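Kelen tidy-up package, two-arm base: worth the service contract?

Forum: Home and Service Robots > Buying and Reviews

dtripathi
We have had the Kelen two-arm unit on trial since May, with the living room clearing package and the Irwood support plan. Trial ends soon and I have to recommend buy or return. Firmware is stock. Posting my notes so far and would like comments from anyone running it past the first 30 days.

Setup took 2 hours, most of it mapping. The arms hold calibration well. Support answered 3 tickets, one of them usefully.
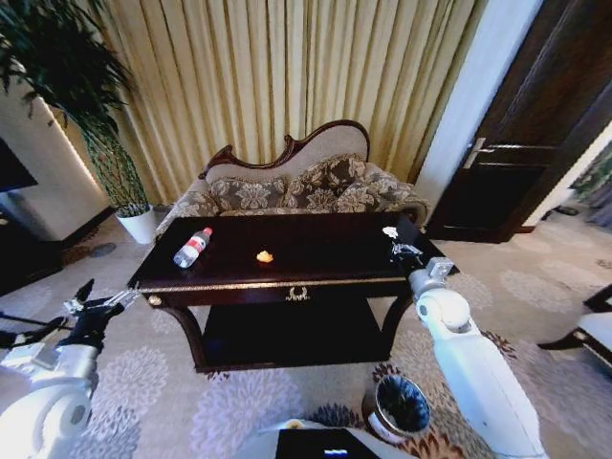
Grasp planning on low furniture is the main thing I am trying to judge. The package treats every item on a surface as one class, "clear," and picks a grip from estimated size. A bottle lying on its side gets a side grip across the body. A small crumpled white item, tissue or paper by the look of it, near the back edge of a glossy, nearly black tabletop is harder, as the fingers have to come down close to the surface without pressing on it. The default approach height is too cautious for paper. I lowered it by 5 mm and would not go further on a polished top.

yagi_bench
Which depth settings? Dark gloss is a known weak spot for this class of sensor. We run the Treken kit on a similar base and had to turn on the reflective surface option before it would give a stable table plane.

dtripathi
Default. I did not know Kelen exposed that option.

hoshino_t
It does, under Perception, Advanced. It slows each pick. I disagree on approach height, though. Leave it at default and lower the closing speed instead. Paper shifts when the fingers close fast, and people blame the height.

dtripathi
Tried that in week one. Fewer shifts, more empty grips.

hoshino_t
With the stock fingertips or the soft ones?

dtripathi
Stock metal.

hoshino_t
Then the comparison is incomplete. Get the soft tips before you write the recommendation.

alumanlan
Soft tips are extra and wear out. If the package is sold for clearing tables, it should pick up paper as shipped. I returned mine over this.

yagi_bench
Returned the base or only the package?

alumanlan
Package. Kept the base. Dropped the Irwood plan too.

dtripathi
Ordering one set of tips. Will rerun with the reflective option on and the height back at default, then post the logs.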